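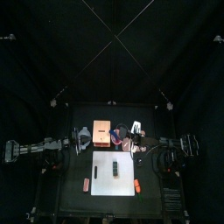 Last changed: 8/18/24

Still Life and Table Arrangement, handout 2
Teacher: Siamak Mahmoudi, Plesesden

Today we study how a few objects stand together on a black surface. Dark cloth behind and a black table under the group makes pale colours come forward, so please begin with the lightest shapes.

The upright box is of copper-coloured wood and gives the height. Draw it first. The pink bowl comes to its right, with the blue piece lying across it on the diagonal. Notice how the black stripes on the white card repeat the dark of the table.

Exercise (46 minutes)
Make 2 small pencil studies, then choose one for colour. Leave out the small tan figurine in the first study and compare.

Paper is in cupboard 5. The reading from April, Kneath on empty space, is still necessary.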